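[Fastum-water] Re: Deposit scheme for bottles, what the draft leaves out

From: Ngọc Tiêu
To: Fastum-water list
Date: Tue 30 January

Print this message | E-mail this message

Hi all,

I read the whole draft over the weekend, annexes included, and I'm more hopeful than I've been in years! Rätsep's message raised the right worries, so I'll answer inside it and then add a few things of my own.

> The deposit is only on plastic bottles and cans. Glass is left out
> completely, and glass is what we keep pulling out of the creek at
> Evham. Why would we support half a law?

Glass is in there, it's just hidden. Look at Annex 2, the part on "later categories." The department can add glass by rule after the first year of operation, without going back for a vote. I missed it the first time too (it's a single sentence under the table of container sizes). I'd love to see a firm date in place of "can," and I think we should ask for one, but the door is open and that's a lot more than the last draft gave us.

> Small stores will be made to take back everything they sell, with no
> room to store it. The corner shops in Trilora will fight this and I
> don't blame them.

Agreed that this is the weak spot. As written, any store over 800 square feet has to accept returns, and plenty of the Trilora shops are only a little bigger than that. They do get a handling fee for each container, but it's paid quarterly, which is hard on a small business that has to hand out cash at the counter every day. Monthly payment would fix most of it. So would letting a few neighboring shops share one return point, the way the Evham shops already share a cardboard pickup.

> And who keeps the money nobody claims?

Great question, and my favorite part of the draft! Unclaimed deposits go into a separate fund for litter cleanup and recycling grants. The county can't move it into the general budget. Groups like ours could apply. The one catch is that the producers' organization gets to name most of the people who run the fund, and I'd like to see that evened out before anything is signed.

Now for the things I promised to add.

First, our own numbers. The June cleanup along the creek brought in 3,095 containers, and nearly 50 bags of everything else. The tally sheets were split by material, so we can say exactly which ones would have carried a deposit under the draft. I have the sheets typed up and will send them to anyone who wants to check my adding (please do, I did it late at night). Put them in your comments! A real count from a real creek gets read in a way that a form letter doesn't.

Second, the deadline. Comments close 12 days from today, at the end of the business day, and the department's web form has a habit of timing out. Write your text somewhere else first and paste it in. You can also mail a paper letter, but it has to arrive by the deadline, so a postmark won't help you. 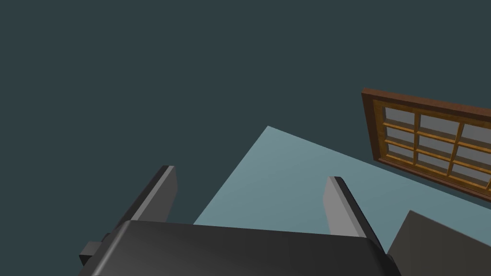

WHAT TO ASK FOR

If you only have ten minutes, these are the points I'd put in, in your own words and in whatever order you like:

- A date for adding glass, in the law itself.
- Monthly payment of the handling fee to stores.
- Shared return points for small shops.
- Equal seats on the fund for local governments and for the producers.
- Yearly return rates published by town, so we can see how Evham and Trilora are doing next to everyone else.

You don't need to be an expert. Say where you live, say what you see on the ground there, and name the section you're writing about. The return points are in Section 4, the handling fee is in Section 6, and the fund is in Section 9.

Rätsep, would you be willing to write the part on the Trilora shops? You know the owners and I don't, and I think a letter with a couple of their signatures on it would carry real weight. I'm happy to do the glass section and pull the two together. If anyone has contacts at the bottling plant, I'd like to hear what they think of the fee too, even if they hate it.

One more thing I'm still unsure of: milk cartons. The definitions cover "beverage containers of plastic or metal," and a carton has a plastic lining. Does that count? I read it three times and came out with two answers. If somebody here has dealt with packaging rules before, please write back to the list and not just to me.

So glad we're finally arguing over the details of this one!

Ngọc

Last updated: same day, section numbers corrected in the list archive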